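Medmont Residents and Staff Forum
Lost Property and Shared Items
Topic: Procedure for returned phone cases

Posted by d_gazi
The front desk at Medmont now holds a number of phone cases handed in without a phone. Under the present rules, unclaimed items are kept for six weeks and then discarded. I propose that cases in sound condition be offered to residents after that period. Comments are invited before Thursday.

Posted by NasrinS
I support the proposal, provided that each case is wiped down and its lining checked. Felt-like linings collect grit, and grit will scratch the back of a phone.

Posted by vpinto_medmont
I must disagree. A case without a stated model is of little use to anyone. At the Zurnton building we offered a full box of them in August and only 2 were taken. The staff time was not justified.

Posted by T.Munshi
With respect to Mr. Pinto, the Zurnton box carried no labels at all. The camera openings generally allow one to narrow down the model, and a resident can try the case on at the desk in under a minute.

Posted by d_gazi
Both points are noted. I would ask that each entry in the register give the color, the type of lining and the arrangement of the camera openings. For the green case now at the desk, I suggest the following wording: "Dark green, soft matte lining, raised camera surround with separate round openings and a small pill-shaped slot, embossed lettering inside ending in DEN."

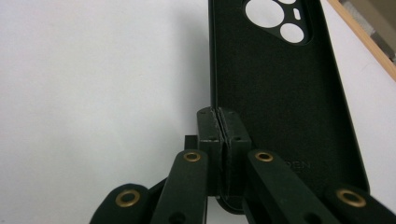
The register number for this item is 985. Anyone wishing to claim it should be prepared to state the full word inside the case – the desk will not read it out.

Posted by vpinto_medmont
I have no objection to the wording. My objection to the giveaway stands, and I request that it be recorded.

Posted by NasrinS
May claims be made by email, or only in person?

Posted by d_gazi
In person, please, between 9 a.m. and noon. Mr. Pinto's objection has been recorded.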